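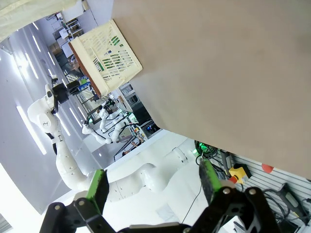 Re: [onsri-sewing] Washing old quilts

July 11, 2001

> Has anybody put a really old cotton quilt through the machine?
> Mine came from a sale in Cillier and smells like a cellar.
> I'm scared the red patches will run.

Oh, please don't use the machine yet! I did that with one of mine last September and the batting went to lumps. Try the bathtub – cool water, a spoonful of plain soap, no wringing. Dab the reds first with a damp white rag and see if any color comes off. I let mine soak for 55 minutes, then drained and rinsed 3 times (my knees were not happy).

Dry it flat on a sheet in the shade. A wet quilt is so heavy that hanging it can pop the old stitches.

The Zoltholm shop still has the soft cotton thread if you need to patch, by the way. Does anyone know if they're open through the summer?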